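Magazine workshop, working notes
Tuesday, early. Homefront issue, second week on it.

Came in at 7:40 to get the galleys read before the phone started. The lead article on wartime rationing is still too long. It was 800 words in the plan and it came back from the last round longer than it went out, mostly because of the new section on sugar. I like the sugar section. Moved the paragraph about canning down next to the Victory Garden piece, where it reads better anyway, and cut the second explanation of ration points. We explain points once on the opening spread and that has to be enough.

Reading level: the opening spread is fine. The page on price controls is not. "Commodity," "allocation" and "inflationary" all turn up in one paragraph. Rewrote it as: when there isn't much of something and everybody wants it, the price goes up. The government set a top price so that a family without much money could still buy shoes. Left "ceiling price" in, in bold, with a glossary entry.

Glossary now has these: blackout, ceiling price, draft, home front, ration book, scrap drive, victory garden, war bond. Took out "hoarding," then put it back after rereading the cartoon page, which makes no sense without it.

Dates to check before anything goes to layout:
Gas rationing. The draft says the whole country started in May 1942. That was the East Coast. Nationwide was December 1942. Fixed in the article, still wrong on the timeline.
Coffee rationing, November 1942 to July 1943. Draft is right.
Sugar was the first food rationed and stayed rationed until 1947. Draft says "until the war ended," so changed that. Readers like that one, the idea that it went on after everybody came home.
Tires, January 1942. Right in both places.

The timeline itself has 4 entries for 1942 crammed into the left side and almost nothing for 1944. Could add the Fifth War Loan drive, June 1944. Ask whoever is doing the timeline art if the line can be spaced by event instead of by year. My guess is they'll say it confuses kids, and they may have a point.

Irnano is the page layout program we switched to in March and I still don't trust it with captions. Twice this morning it moved a caption to the next page when I edited body text. The workaround is to lock the caption before touching anything else on the spread. Writing this down because I forgot it last week too.

Bevham proofs: reds are dark on the poster page. The scrap metal poster looks brown. Marked it and asked for one more proof of that page only. They quoted $340 for the extra set, which seems high for one page, so I asked whether that figure was for the full issue. No reply as of lunch.

Haddad archive has sent the list of letters they can license us. Three are useful. The best is from a girl in Ohio writing to her brother in the Navy about collecting kitchen fat in a coffee can and taking it to the butcher. Her spelling is all over the place. Decided to leave it as she wrote it and put a short note at the bottom of the page. Reference for the permission form is item 542 on their list. Do not lose this again.

Activity page: the ration math puzzle works now. Kids get a week's worth of points and a grocery list and have to decide what to leave out. I ran it through with the point values we made up and there was one combination where you could buy everything, so I raised canned peaches. Need a line that says the values in the puzzle are simplified. Real ones changed from month to month.

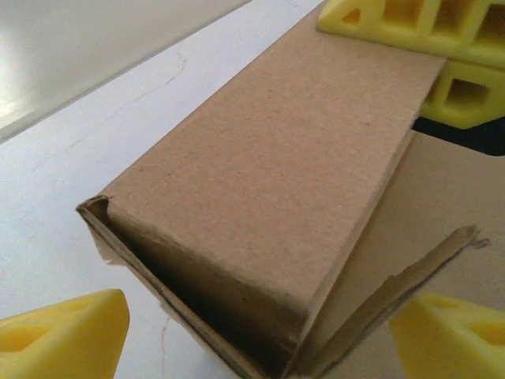

Did ration points replace money at the store?
Shoppers needed both. The stamps gave you permission to buy the item, and you still paid the grocer the regular price in cash.

That goes in the sidebar on the second spread. It's the thing kids get wrong most in the classroom tests, and the article only says it in passing.

Teacher guide, from Avberg school test readers: they want a discussion question about fairness, something on the black market, and fewer fill-in-the-blanks. First two are easy. For the black market one, ask why a person might pay extra for meat without stamps and who got less because of it. Dropped two of the fill-ins and kept the one on war bonds.

Left for tomorrow:
Timeline, gas date.
Chase Bevham on the quote.
Permission form to Haddad.
Cover line. "Doing Without" is the best so far, but it sounds gloomy next to the picture of the kids with the wagon.
Page count on the back half, after the sugar section settles.

Stopped at 5:15.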